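Ticket: Subtitles drift during preview screening of "Mughal"
Opened by: Azucena Alvarado, Flatwood Cinema
Status: Open, waiting on supplier

We had 400 people in for the preview and the English subtitles were late from the second song onwards. By the interval they were 5 seconds behind. Jodia, who are handling the promotion, have already told the press it was "a brief glitch". It was not brief.

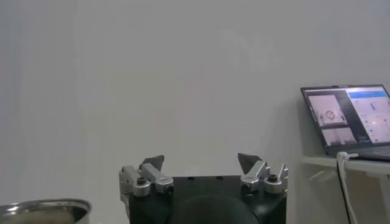 FLATWOOD, March – Reply from Braulio Arriaga, Zellirex playback support:
Please restart the player and load the subtitle file again. This normally clears it.

Azucena Alvarado:
Did that before I wrote to you. Same drift, same song. I'd be surprised if a third restart did what two couldn't.
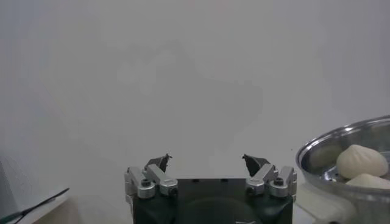
Gripper against a pale wall with a faint shadow.

Braulio Arriaga:
Thanks. Your log shows reel 2 running at a different frame rate from the subtitle file. We think the file was made from an earlier cut. A corrected one is attached.

Azucena Alvarado:
"We think" is doing a lot of work there. I ran the new file at 11 am. Reel 2 is fine now, but the subtitles stop dead at minute 26 of reel 5 and miss the whole court speech. Has anyone at your end watched it through?
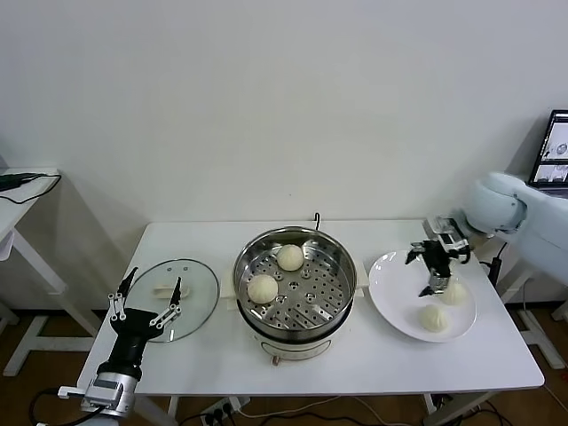 Glass lid, steamer pot and plate on the white table.

Braulio Arriaga:
Not in full. I have asked Jodia for the final dialogue list.

Azucena Alvarado:
Fine, but leave this open. I'm not selling seats for the next show on a promise.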